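De : Rochelle Rutherford
À : liste atelier-automatisation
Date : 8 mars 2022
Objet : Re: [atelier] Le kit Lekar, quelqu'un l'a essayé ?

> Bonjour à tous,
> On nous propose le kit bras + pince de chez Lekar pour la salle de
> travaux pratiques. Le devis est correct, mais je me méfie des vidéos
> de démonstration. Est-ce que l'un de vous l'a eu entre les mains ? Je
> voudrais surtout savoir ce que vaut la pince sur des objets ronds, et
> si la caméra de poignet sert à quelque chose.
> Merci d'avance,
> L'équipe Kekside

Bonjour,

Oui, nous ! On l'a en prêt chez Whitcombe depuis janvier et j'avoue que je suis conquise (avec deux réserves, voir plus bas). Le montage nous a pris 5 heures, câblage compris, et le logiciel Ritell a reconnu le bras du premier coup, ce qui ne m'était pas arrivé depuis longtemps.

Pour les objets ronds, je peux vous répondre précisément, parce que notre exercice de base, c'est le rangement de rouleaux de ruban adhésif d'électricien. Les rouleaux sont posés à plat sur un tapis vert et vont dans un bac blanc à rebord. Sur la vue de la caméra de poignet, le rouleau bleu-vert est encore sur le tapis, le jaune, le bleu, le noir et le rouge sont dans le bac. Vous remarquerez que le bleu-vert est presque de la couleur du tapis : c'est le cas le plus vicieux pour la détection, et je vous le recommande chaudement comme test ! On voit aussi la forme des doigts, qui se rejoignent en pointe.

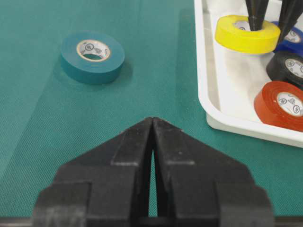 Ce qui m'a plu

- La pince. Les doigts sont fins au bout, on peut viser le bord du rouleau sans bousculer les voisins. Sur 100 prises, nous en avons raté 7, presque toutes sur le ruban bleu-vert.
- La caméra de poignet. Oui, elle sert ! Les étudiants comprennent tout de suite ce que le bras « voit », et on corrige l'approche bien plus vite qu'avec une vue de côté.
- La reprise à la main : on guide le bras, on enregistre, on rejoue. Un régal en TP.

Ce qui m'a moins plu

- Le plastique des doigts se marque. Rien de grave pour l'instant, mais demandez une paire de rechange dans le devis.
- La notice. Le chapitre sur l'étalonnage de la caméra tient en 14 lignes, et il manque l'ordre des opérations. J'ai rédigé une fiche en français, je l'envoie à qui la veut.

Je n'ai pas testé la version à deux bras, donc pas d'avis là-dessus. Si vous passez près de chez nous avant de signer, venez le manipuler une heure, je vous laisse les commandes avec plaisir.

Bien à vous,
Rochelle Rutherford
Whitcombe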